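How to Dress an Enclosure for Wrist-Camera Training

Our first grasping policy at Nillthorpe worked beautifully in front of a plain gray wall. We moved the arm to a bench by a bookshelf and it tried, with great confidence, to pick up the bookshelf. The network had learned that anything that wasn't gray was an object. Fair enough. We had never shown it otherwise.

What follows is the routine we settled on for the Prultameck set, which is 2000 short episodes of a two-fingered gripper picking small things out of clutter. You need an arm, a wrist camera, a box around the work area and a willingness to be seen buying ugly wallpaper.

1. Line the walls with more than one pattern. Large motifs and small ones, strong color next to pale. If every panel matches, the policy will treat the match as a law of physics. Cover the top as well if your wrist tilts. Ours tilts a lot, and early on the ceiling was the cleanest part of the data and the least useful.

2. Leave the seams. We spent an afternoon hiding ours, then put them back. Kitchens have corners and trim, and a straight edge running across the view is just what makes a depth guess go wrong.

3. Add something see-through. Plastic sheeting, glass, bubble wrap. Drape it so that it folds. A flat sheet is too polite.

4. Put objects inside other objects. A jar on its side with something colorful in it will teach you more about your labels than a week of meetings. Decide before you start whether the target is the jar or the thing in the jar, and write it down. We did not, and relabeled 236 episodes.

5. Keep the blurry frames. The camera moves with the wrist, so the near objects smear. Our first filter threw out anything soft, and the policy that came out of it was excellent at holding still.

6. Change the dressing on a schedule. We swap one panel every 5 sessions and never more than 2 in the same session. Change everything at once and you won't know which wallpaper broke it.

To check the result, hold one pattern back from training and test only on that. With plain walls, our success rate dropped by around half on a new background. With the dressed box, the drop was small enough that we ran the test again, suspecting a bug. There was a bug. The drop was still small.
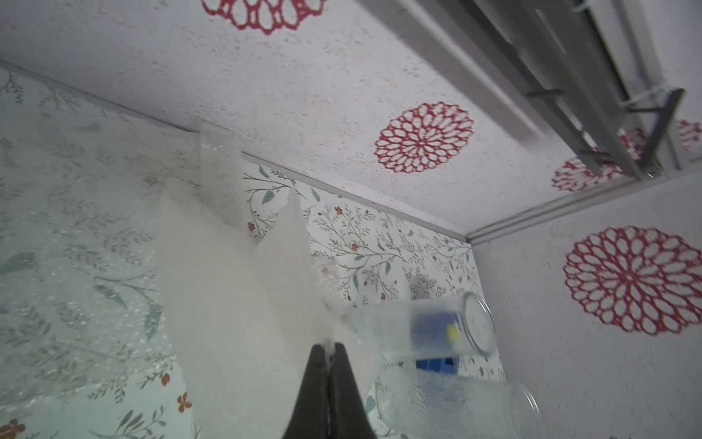
Filed under: Data Collection / Backgrounds

Bubble wrap over botanical paper is still our least favorite pairing to label. The leaves and orange flowers come through faintly, and the Gorside segmenter likes to give the plastic the same class as the wall. We mask the plastic by hand. The red flower panels cause it no trouble, and neither does the white molding. Clear jars go in a separate list, marked "later," and the list is long.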